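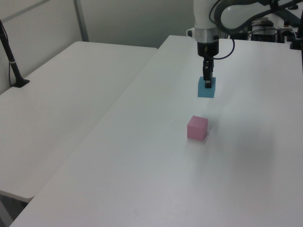
A blue cube and a pink cube on one of the long white tables.

Tables and Sorting Cubes: Frequently Asked Questions
Brerkcombe Learning Resources Library

The Library lends tables, coloured cubes and other table-top materials to schools, nurseries, day centres and registered community groups in the Brerkcombe area. The answers on this page apply to all loans made from the Friesen Road store. Members using the Prornmont reading room should also consult the notice displayed at that site.

Borrowing

Who may borrow from the collection?
Any organisation holding a current group membership may borrow. Individual members may borrow cubes but not tables. Childminders are treated as organisations for this purpose and should apply on the group form.

How many cubes are in a set?
The full set contains 34 cubes in mixed colours and is supplied in a lidded box with a contents card. Half sets are not available. Groups that need only a few cubes for a single session may use them in the store's activity room by appointment.

Can I choose the colours?
No. Each set is made up in advance and is lent as it stands. The contents card gives the number of cubes of each colour, and borrowers are asked to check it before leaving the counter.

How long is the loan period?
Cubes are lent for one school half-term. Tables are lent for a single event or for up to two weeks. A loan may be renewed once, provided that no other group has reserved the item.

Is there a charge?
Cubes are lent free of charge to group members. A refundable deposit of £200 is required for tables. It is returned once the tables have been inspected, normally within ten working days.

Setting up

Can two tables be placed side by side?
Yes. The tables may be used singly or in pairs. A narrow gap will usually remain between them, and on an uneven floor one table may sit slightly lower than its neighbour. Cubes should be kept away from the join. Where a continuous surface is needed, please ask for the joining strip when you make your booking.

Why are white tables recommended for colour work?
Pale colours are easier to tell apart on a plain, matte surface. Pastel pink can be difficult for some users to pick out on patterned or wood-effect table-tops. Members who find white surfaces uncomfortable under strong lighting may borrow a grey cloth.

How should the cubes be laid out for a first activity?
We suggest beginning with two cubes of different colours, set a short distance apart, with one nearer to the user than the other. Further cubes may be added when the user is confident. The Menalov activity cards, lent with every set, contain suggested layouts for sorting, stacking and turn-taking.

Are the cubes suitable for children under three?
The cubes may be used by younger children under the direct supervision of an adult. The activity cards are written for children aged three and over.

Care and cleaning

How should the tables be cleaned?
Wipe the surface with a soft, damp cloth and a little washing-up liquid, then dry it. Scouring pads, bleach and furniture polish must not be used. Polish leaves a shine that causes glare and makes the cubes slide.

How should the cubes be cleaned?
Wipe each cube separately and leave it to dry before closing the box. Cubes must not be soaked or placed in a dishwasher. Coloured faces may fade if left on a sunny windowsill.

May we write on the tables or put stickers on them?
No. Tape, stickers and marker pens damage the finish. If positions need to be marked, please use the paper mats supplied.

Returns

What happens if a cube is lost?
Please tell us when you return the set. The Library replaces single cubes from its own stock and does not charge for the first loss in a membership year. Further losses are charged at cost.

When can items be returned?
Items may be returned whenever the store is open. Tables must be returned before 4 p.m. so that they can be inspected on the same day. The store is closed to the public on Friday.

Can the Library collect tables from us?
Collection is available to day centres and special schools only. Requests should be made when the loan is booked.

Further enquiries

Questions about loans and deposits should be addressed to Anitha Thampi, Loans Officer. Questions about the activity cards, or about visits to the activity room, should be addressed to Balakrishnan Pinto, Learning Adviser. The store may be telephoned on extension 2875 through the main Library switchboard. Please have your membership number ready when you call.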